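Coding the Bandara picture books, part two

Posted in Books, Method

The first part of this series set out the question: how often do picture books for ages four to seven describe a character's body, and which characters get described. This part covers how the coding was done and where it went wrong.

The sample is 184 titles. All of them came from the Clokdale branch library, which keeps its picture books on open shelves sorted by author. I took every fiction title with at least one human character and at least 100 words of text. Board books were left out. Animal stories were left out too, which cost me most of the shelf under P.

Each mention of a body was entered as one row in a spreadsheet. A mention is a word or phrase in the printed text that refers to size, shape, weight, height, strength or appetite. Pictures were not coded. I know that is a weakness. A book can say nothing about a child's size on the page and say a great deal in the drawings, but I could not find a way to score drawings that gave the same answer twice.

The full sheet has 2,270 rows. Columns are title, year, page, the phrase itself, the character's gender as given in the text, who is speaking (narrator, the character, another character), and a score of 1, 2 or 3 for negative, neutral or positive.
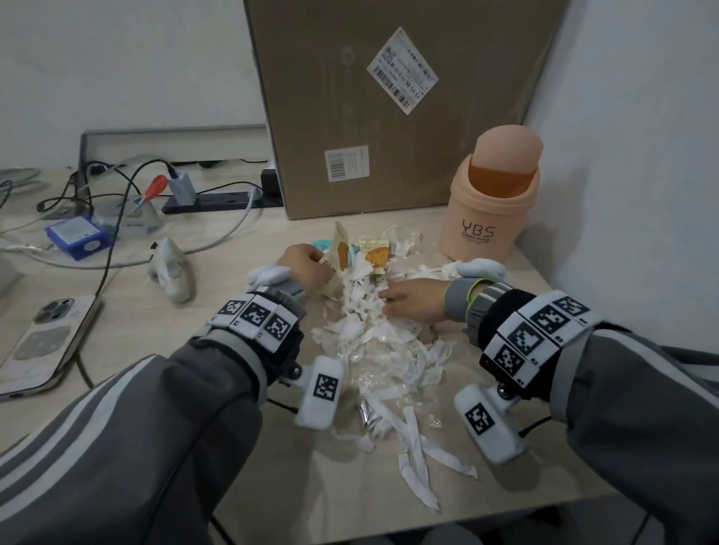

Appetite was the column that caused the most trouble. "He ate four pancakes" is a fact about pancakes. "She ate four pancakes, and everyone stared" is a comment on her. My first rule was to code both as neutral and let the speaker column sort them out. It did not. The staring belongs to the narrator in both sex and tone, so to speak, and the speaker column only records who has the line. I went back in and added a column for reaction, with values of none, approving and disapproving. That meant rereading every row tagged appetite.

The second problem was "little." In books for this age, "little" is attached to girls, boys, sisters, houses and spoons, and much of the time it carries no information about size. I dropped it when it came directly before "girl" or "boy" and kept it everywhere else. A stricter coder would drop it altogether. I ran the totals both ways and will post both.

The third was reissues. Vomside Press has reprinted several of its older titles with edited text, and the library holds both versions of some of them. I kept the later version only. The edits are worth a post of their own, as the words "plump" and "greedy" disappear from most of them while "pretty" stays put.

Things I would change next time: set the reaction column up from the start, write the rule for "little" before opening a single book, and record the page count so that rates can be given per page as well as per title.

Part three will have the tables, split by gender and by speaker. I had meant to add the Dunditdale branch holdings as a check on the first set, and I still want to, but that will have to be a separate sheet. The aim is to have it done in May.

If you have coded children's books for anything similar and used a different rule for appetite, please leave it in the comments, with the wording of the rule if you have it.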